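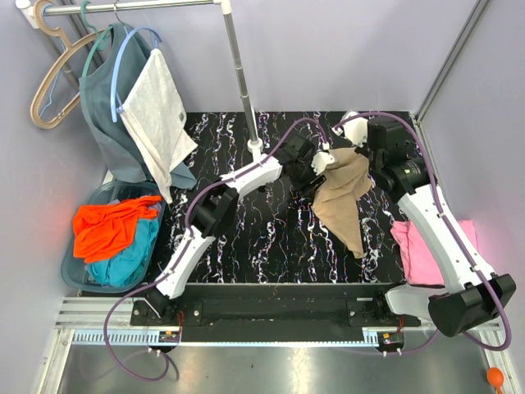 Page last changed: August, 16:40

Olau student manipulation project, progress report to the Rasdale fund
Prepared by Noémi Barta, project lead. Reviewed by Ildikó Kiss, faculty adviser.

1. Status
The two-arm cell is assembled and in use by both student groups. Work in this period covered cloth handling: picking a single cloth from the tabletop, spreading it between the two grippers, and folding it. Hanging is planned for the next period. The rack and hangers are already mounted at the back left of the cell.

2. Data
The students recorded 700 teleoperated episodes against a target of 1000. After review, 578 were kept. Most rejected episodes had a late start or a missed second grasp. Episodes are stored on the Fletstead server with the operator's initials and the cloth type.

3. Hardware
Cable routing was redone on both arms. The purple cables now run along the white links and over the wrists, with a free loop left near each base. Clips are fitted on the long link of the right arm. The left arm still needs a final clip layout.
The tabletop has a black marbled surface with white veins. The tan cloth separates well from it in the camera view. Dark cloths have not been tested on it.

4. Software
Fülöp, the students' control package, was moved to a single configuration file for both arms. Startup calibration takes 40 seconds. The collision check between the wrists is conservative and stops the arms when the grippers work close together on a small cloth. A revised margin is under test.

5. Open items
Second grasp on a creased edge: success depends heavily on the operator.
Spare gripper fingers: ordered, not received.
Written lab procedure: draft with I. Kiss for comment.

6. Spending
Within budget. No change to the approved plan is requested. The remaining equipment money is reserved for fingers and cable.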